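Can a robot arm sort small parts or tidy up yet?
Posted by Randa Sleiman in Workshop & Home

I help run a small shop in Rirkside that packs craft kits. Most of the day goes to putting little plastic pieces into the right bags by color. My brother-in-law says a machine could do this now and clean up the bench afterward. Is he right, or is this still ten years off? I have $3,631 set aside and no one here programs.

Lina Moussa
Depends on the pieces. If they are all hard plastic, a few shapes, lying apart on a flat surface with good light, then yes, an arm with a camera can pick and sort them. We had one on trial at Quezada for 8 days in May. It did fine with solid blocks and badly with anything bagged, soft or shiny. Pieces that touch were the main trouble. It would go for one and shove the other, and then someone had to walk over and separate them. A person was still faster over a full shift. Your budget might cover a small arm, but setup is where the money goes.

Zaid Salameh
no. my vacuum cant get past a sock

Wissam Hakim
I mostly agree with Lina. Sorting is close, tidying is not. Cleaning up a bench means deciding what is trash and what is somebody's half-finished job, and I would not leave a machine alone with that. For your kits, start with one simple job. Take one color of one shape, put the pieces on a plain board, and see how many it drops before you add a second – we spent $378 on trays and lights before ours could tell yellow from tan.
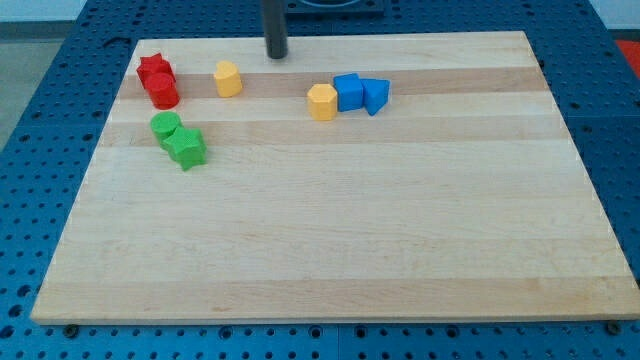

Once one shape goes well, try two colors and leave a finger's width between pieces. Then let them touch and see what changes. If it still copes after a week, ask for a quote. If the seller won't let you test with your own parts, I would look elsewhere.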